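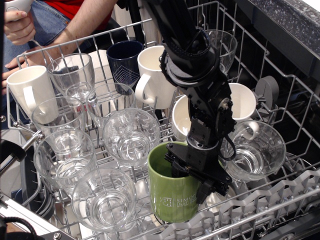
Figure 2. Upper-rack station of the Koluvance cell. The gripper is closed on a green mug, with one finger inside the mug and the other on the outer wall; the operator behind the rack holds the handheld controller.

3.2 Cell configuration and upkeep

The Koluvance cell comprises a single arm with a two-finger gripper, a household dishwasher under a fixed countertop, and a handheld controller used for teleoperation. It was assembled at the Skarurness laboratory and has stayed in the same position since commissioning. Earlier work on the lower rack used a separate fixture and is not discussed further.

Work at the upper rack imposes two constraints on the layout. The countertop overhangs the rear of the tub, so the arm must approach from above and forward of the counter edge. The tines also limit lateral travel once the fingers are below the rim of a neighbouring item. We therefore mounted the base high enough that the wrist stays close to vertical over most of the rack. The elbow is wrapped in a stitched fabric cover, which protects the joint housing from splashes and from contact with the counter.

Grasps on mugs are taken across the wall, as in Figure 2. A grasp around the full body was tried first and abandoned, as the outer finger could not pass between adjacent glasses without displacing them. With the rim grasp only one finger needs clearance outside the mug. The penalty is greater sensitivity to wall thickness, and the closing force is set for the thinnest mug in the test set. Clear glassware is handled with the same fingers at a lower closing speed.

Cable routing required more revision than any other part of the cell. The wrist cable is left in a free loop on one side of the joint. When it was tied close to the link, full rotation of the wrist put tension on the connector, and intermittent encoder faults followed. A longer loop removed the faults but caught on the tines during low approaches. The present length was found by driving the wrist to both limits over the rear corners of the rack and shortening the loop until it cleared the wire at either extreme. Any change of cable is followed by the same check.

Calibration is done at the start of each session. The operator brings the closed fingertips to reference points on the rack rails and records the joint positions. If the error at any point exceeds 2 mm, the rack is reseated on its rollers and the procedure is repeated before the arm itself is suspected. Most of the errors we logged were traced to the rack — the rollers have enough play that a firm push from the operator will shift the wire sideways. The door is opened fully before calibration and is not moved again until the session ends.

The operator stands behind the counter side of the rack, within reach of both the rack and the controller. This position gives a direct view of the outer finger but a poor view of the inner one, and operators were trained to close slowly until the outer finger made contact. One hand may rest on the rack while the arm is stationary. During motion it is to be withdrawn, and releasing the trigger on the controller stops the arm.

Maintenance follows a fixed interval of 260 grasp cycles. At each interval the finger pads are wiped with alcohol and inspected for glazing, the exposed screws at the wrist are checked with a torque driver, and the fabric cover is removed and dried if damp. Pads were replaced when the surface showed a polished band along the contact line. Over the period reported, ending in August, the cell used 27 pads. Pad wear was heavier on the inner finger, where the rounded inside wall of a mug concentrates the load along a narrow strip.

There were 33 unplanned stops over the same period. The largest group involved the wrist cable and predates the present routing. The next involved screws at the gripper mount working loose, and was reduced by a medium-strength thread locker. The remainder were controller dropouts, cleared by reseating the cord. The mount was later remade by Baptista with a deeper locating shoulder, and the Justport cell, built to the same drawings, has used the revised part from the outset.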